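Gripper loses its hold when the arm stops on a fault

Asked July 2024 — 6 replies, best ones shown

We run a small arm on a toy kitchen set, picking up play food and placing it in a pot. After about 600 cycles the wrist joint started throwing an overload fault on the way down. The arm holds position but the fingers go slack and drop the part. Power cycling clears it for a while. Supply is a Skonberg, servos are Irari. Where do I start?

Orestis Economou
Check the cable at the wrist first. Ours broke inside the jacket at the last clamp and looked fine from outside. Wiggle it with the arm parked and watch the voltage. Keep your hands out of the fingers, they can snap shut when power comes back.

lahtinen_fan
same thing here, bought a new servo, no change

Asker
Voltage is steady. The fault log shows 41 entries, all with the mushroom, all just over the pot. 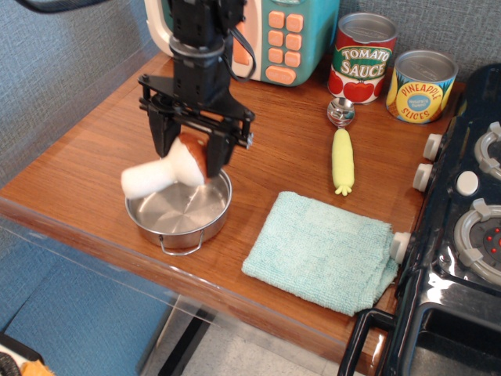 Orestis Economou says to raise the release height a little and lower the grip force limit before swapping any parts.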